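The Skusden 20 Rebounder Net

I coach under-elevens and I sell soccer training gear, in that order, and the Skusden 20 is the net I end up talking about most. I've had one standing in my own yard since the spring before last. My grass hates it. My first touch, for a man my age, has never been better!

If you haven't used a rebounder before, it's a tight net on a springy frame, and whatever you kick into it comes back to you. A wall does the same job, sure, but a wall gives you one kind of return and your neighbors get to hear every single one. With a net you can change the angle, so you get a ground pass, a bouncing ball at shin height, or something looping up at your chest. For a kid who wants to practice alone after school that's a huge difference.

What you get

The frame, the net, the bungee loops (with a few spares in a little bag), ground stakes, two angle pins on short cords so they don't vanish in the grass, and a carry bag. The bag is fine. I've seen better bags. It has a zipper that likes to be pulled slowly, and if you yank it with cold hands on a wet evening you'll be saying things the under-elevens shouldn't hear.

The frame is powder-coated steel and it comes in sections that click together with push buttons. First time out I took far too long over it because I had the bottom rail facing backward. The flat side goes on the ground. There's a sticker that tells you this and I had peeled it off.

How it plays

The thing I like most is how even the return is. Cheaper nets go dead in the corners after one season, and you get that sad little dribble back when you miss the middle. On the Skusden the loops are closer together along the edges, so a ball that catches the outside third still comes home with some life in it. Really hard shots from close in will come back fast, so please start farther away than you think you need to and work your way in.

There are three angle settings. The upright one is for passing and I'd leave it there for most players. The middle one pops the ball up for volleys and thigh control, and goalkeepers love it because you can throw into it underhand and get a decent catch every time. The low one is for headers and high balls, and I'll be straight with you, I hardly use it. We do very little heading at my age group and when we do it's with a foam ball.

My favorite drill is dead simple. Pass with the right, take the return with the left, pass with the left, take it with the right, and keep going until you mess up. I tell my players to aim for 200 clean passes over a week, and they can split that up however they like. Some of them do it all in one go on the last evening. I can tell.

Who it suits

Players from maybe seven up, and small clubs that need something they can throw in the back of a car. Two adults can carry it across a field fully built. One adult can do it too, with some swearing, if there's no wind.

I would not buy it for a full adult team that wants to hammer shots at it every night. For that you want the Plolla, which is a heavier frame with a double net and stays put without stakes. It costs more, and you will not be throwing it in the back of anything. I have a separate page for the Plolla with the freight prices on it.

And if you've only got a driveway, look at the Kiani mini net first. It's half the width, it folds flat, and it has rubber feet so you can skip the stakes altogether.

Staking and storing

Please use the stakes. Every time. A rebounder is basically a sail with good manners, and I once watched mine walk into a rose bush during a perfectly nice barbecue. On artificial turf you can't stake, so use sandbags on the back rail. The Ultis saddle bags fit over it neatly and I sell those in pairs, empty, and you fill them yourself.

In winter, take the net off and bring it indoors. The frame can stay out under a cover, but sun and frost are hard on bungee loops. When a loop starts to look fuzzy, swap it before it snaps. It takes a minute and you'll have spares in the bag.

The maker rates the net for 1,000 hours outdoors before the cord starts to lose its stretch. I haven't kept a log, but mine has been through two summers and it's still bouncing nicely, and I've replaced a handful of loops along the top edge where everybody's big shots go.

Shipping and returns

It ships in one long box. Somebody needs to be home for it, because it won't fit behind a planter. If you change your mind you can send it back unused within the month, and I'll take off the return postage. If something arrives bent or missing, email me with your order number and I'll send the part. You don't need to pack the whole thing up again, I'd hate that as much as you would.

Spare nets, loops and pins are always in stock. Angle pins are what people lose most, cords or no cords, so I'd throw an extra set into your order while you're here.
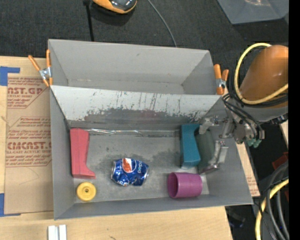
Questions I get a lot

Can I use it with a futsal ball? Yes, though the return is lower because the ball has less bounce. Set it to the middle angle and stand a bit closer.

Will it take a basketball or a volleyball? Volleyball, yes, and it's great fun. Basketball I'd skip, it's heavy enough to wear out the loops early.

Can I leave it up all season? I do. Just check the push buttons once in a while and make sure they're all popped out fully, especially after somebody has moved it.

Does it come in other colors? Black net, white frame, that's the lot. I did ask about blue.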